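Mumodach 58 is out, and I'm chuffed!

16/04/2021, by Gifty Lamptey

We've just put out the new version of Mumodach, our motion planner, and I've been grinning at my desk all morning. The big change is how it copes with clutter — it now keeps the last 200 paths that worked and tries to bend one of those before planning a new one from scratch. Samran Khamphan wrote most of that back in March, and Chanida Rattanakul ran it through 3,000 test reaches here at Sorkerdale (thank you, Chanida!). Nine of them got stuck, all with the wrist turned too far round, so that's what I'm looking at next. If you're still on the old settings file, do read Ott's notes first — the joint limits have moved and it will grumble at you.

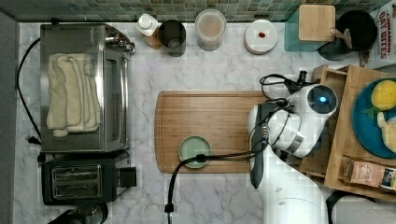
The arm over the chopping board on our kitchen worktop, Sorkerdale.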